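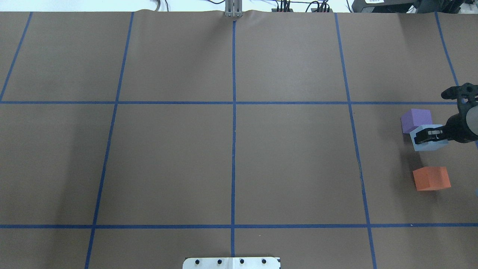

Two-arm handover: left arm faults on approach to the shared cell, right arm never does

Posted in Motion and Faults by Iwona Bielecka

Two arms face each other across one table, with a black gripper on each. The table is covered in brown paper with a grid of dark blue tape, and the workpieces are foam cubes in light blue, purple and orange. The task is a simple transfer. The right arm takes the light blue cube from the right-hand column and sets it down on the center line. It then retreats, and the left arm comes in to collect the cube and carry it to the left side. The purple and orange cubes stay where they are until their turn.

The right arm's half of this works. The left arm stops with a protective stop during the final approach, before the fingers close. The log says "joint 4 torque deviation" and nothing else. I ran 354 transfers in May and got 57 of these stops, all on the left arm and all on the approach. None occurred on the way out with the cube held.

What I have already checked:

Payload is set correctly for both arms. The values match.

Speed makes a small difference. At half speed the stops are less frequent but still occur.

The cell scheduler is Jelari, current release. It does not send the left arm in until the right arm reports clear, and the timestamps confirm this.

The stop can be cleared from the pendant and the same move then usually completes. I do not want to keep doing that without knowing the cause. I also do not want to raise the torque threshold, because people work within reach of this table.

Is this a joint 4 hardware fault, or am I missing something upstream of it? The position at which the left arm waits with its fingers open, with the cube already on the center line, looks like this.

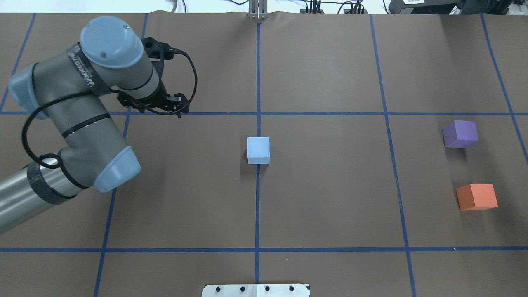

Waldemar Czarnecka

Check the cable routing on the left arm before you open anything. A gripper cable that loops outside the arm acts as a spring. When the wrist turns down toward the table the loop is pulled tight, the controller sees a load its model does not include, and you get a deviation at whichever joint the cable pulls against. It would also account for the stops being one-sided if the right arm is dressed differently.

To test it:

1. Move the left arm to the waiting position and stop there. Write down the measured torque on joint 4.

2. Power down the cell and lock it out. Free the cable from the strap nearest the wrist, give it more slack, and secure it again. Keep the loop clear of the fingers.

3. Power up, return to the same position, and read joint 4 again.

If the second reading is lower, the cable is the cause or a large part of it. If the two readings agree, put the strap back as it was and look at the joint.

Take both readings after the same warm-up. I use 15 minutes of slow motion with no part in the gripper. Cold grease alone can shift a reading enough to mislead you.

You are right to leave the threshold alone. I would also stop clearing the fault and resuming from the same point. Back the arm off along its approach path first. If it has in fact touched something, resuming pushes it further in.

Lelteditz

Had the same fault and it was the joint. Replaced it. Fault gone.

Mazurek

Worth asking which firmware the two arms are on. We had a pair bought at different times and the older one used a different friction table. Same settings on the screen, different behavior. It took us far too long to compare the version strings. If yours differ, update both and redo the torque calibration on both, not only on the one you changed.

I do not agree with replacing the joint on the strength of this log line. A worn joint would normally show up on the way out as well, with the cube adding load, and the poster says it does not. A foam cube weighs very little, so I would not lean on that too hard, but it points away from the gearbox.

Iwona Bielecka

Firmware is identical on both arms. I did the cable test. Joint 4 torque in the waiting position dropped by 62 percent with the extra slack, same warm-up both times. The cable had been strapped with the wrist in its parked orientation, so there was not enough length left for the approach.

I have rerouted it and repeated the reading in the four corner cells as well as on the center line. The outer left corner is still higher than I would like. A longer cable is on order from Fusitine. Until it is fitted I have removed that corner from the left arm's allowed area in Jelari, and any stop is now followed by a back-off before reset.

Leaving this open until the new cable has been through a full set of transfers.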